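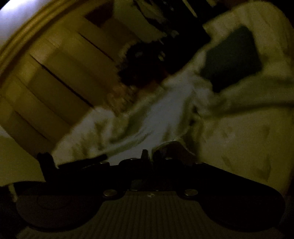
Subject: Re: [nonex-users] Pose jumps when the gripper turns quickly

Hello all,

thank you for the answers so far. I reply under the quoted text, I hope the formatting survives.

> We see the same on our side with Nonex. The tracker is fine for slow
> movements, but as soon as the person turns the wrist over a bed or a
> sofa, the pose jumps and then comes back to a wrong place. Is your
> exposure fixed, or do you leave it on automatic? And do you drop the
> blurred images before tracking or after?

The exposure was on automatic until June. In a dim bedroom it becomes very long, and a quick turn leaves streaks on everything which is not fixed to the gripper. White bedding is the worst case for us. There are few corners to hold on to, and the folds change when the cloth is pulled, so even the good features are not static. I have now limited the exposure and accept more noise. The noise disturbs the tracker less than the blur.

About your second question: we drop them before. The Tonton filter computes one sharpness value for the whole image, and this was our mistake. The gripper itself is always in view and stays sharp while the room is smeared. The screw heads give small bright points with good contrast, so the filter believed that the image was usable. I added a mask for the gripper and for the dark round border of the lens, and the value is now computed only on what remains.

The settings I use at present:

```
filter:
 mask: gripper_and_border
 min_sharp_tiles: 4
 max_gap: 2
tracker:
 max_features: 2000
 relocalise_after: 31
```

`max_gap` is counted in images. If the gap is longer, I cut the episode into two parts and do not interpolate. The Jirnov planner learns from the relative motion, and a short clean piece is more useful to it than a long one with an invented path in the middle.

One thing I could not solve. When the fingers close, they cover a part of the image which the mask leaves open. A mask for each finger width would be possible, but the width comes from the same pipeline, a little later. Has someone tried the Kumarasinghe branch, where the mask is drawn from the gripper model? I compiled it, but it stops at start with a message about a missing calibration file, and I do not find in the readme which format it expects.

I can send the patch for the filter to the list if there is interest. It is small, but the tests are not finished.

Best regards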